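Legal Research Officer – Administrative Justice
Prornesari, public law unit

Fixed term, 13 months, starting in October. Part-time applications considered. 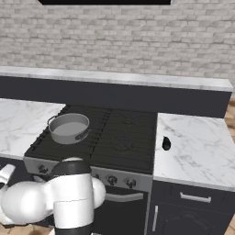
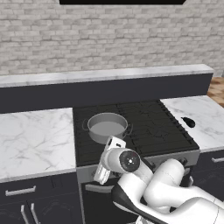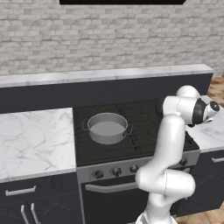
White marble worktops and pale brick wall, all three views.

The postholder will review 800 tribunal decisions on late appeals and code each against the Statel scheme. Drafting of 3 briefing papers on time limits is included.

Required: a law degree, working knowledge of judicial review procedure, and accurate citation. Experience with Kivi is useful – training is given.

Send a CV and one writing sample to the Grumitz office.

Posted May 2, 2022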